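Brown tables are a hit at Fakinell's Stetby workshop

Jun 12, 2023
By the Stetby News Desk

The work tables at Fakinell's Stetby workshop have a new look, and it's a good one! The old glossy white tops are gone, and in their place is a smooth, matte covering the color of a chocolate bar.

It sounds like a small change until you've spent an afternoon sorting little parts under bright lights. The white tops threw back so much glare that people were leaning sideways to find a washer – and every pencil mark showed for weeks. The brown is easy on the eyes, and pale things like paper labels and plastic caps stand out on it right away.

The workshop picked the color in October after trying samples side by side, including a dark green that had plenty of fans. The new covering came on rolls from Omix, and the crew put it down over 17 days, doing one table at a time so the sorting and packing could carry on. The whole job took 141 feet of it and came in under the $900 set aside.

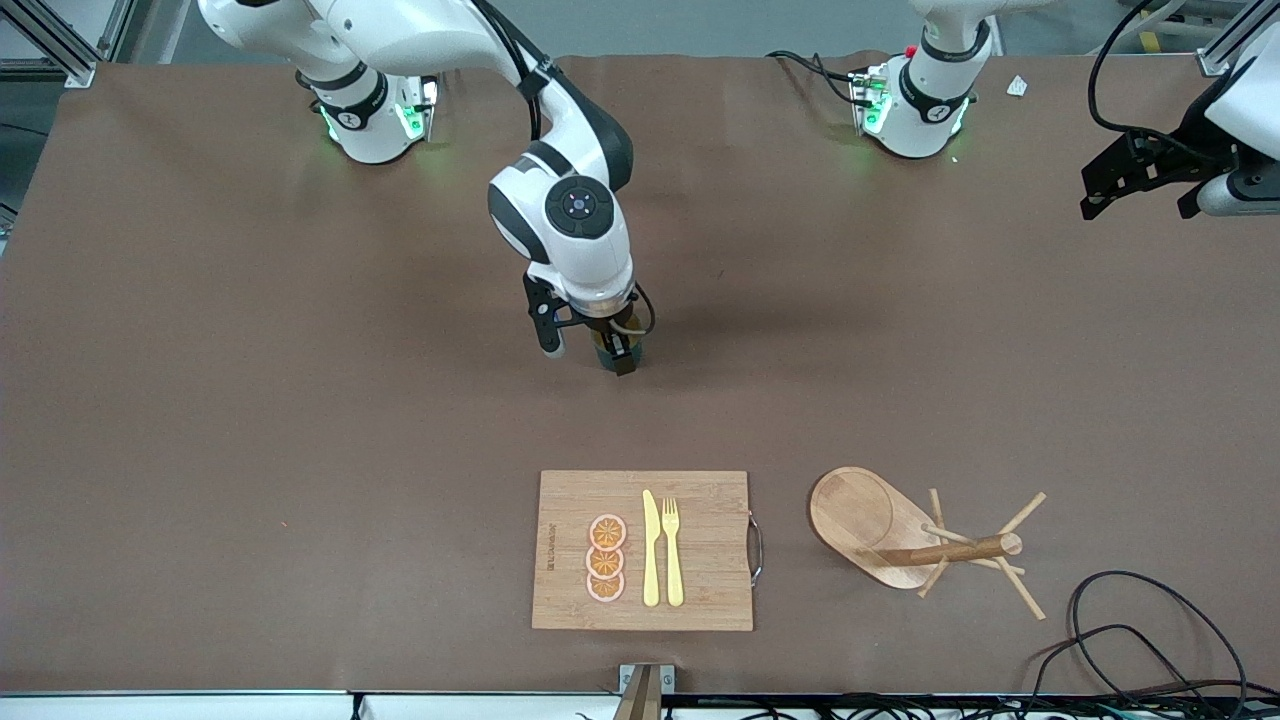

Ruoxi Jia had voted for the green and says she has happily changed her mind, though she'd like everyone to remember that coffee rings show on brown too. She also wants the old tops kept for the paint room, where a bit of glare never bothered anyone.

The paint room may well get them. First, though, the leftover covering is going to the long bench by the Tang Street door, where up to 1000 small parts get sorted on a busy day. That bench is an odd shape, with a notch at one end – so the crew is cutting a paper pattern before anyone touches the roll. Work on it starts next week.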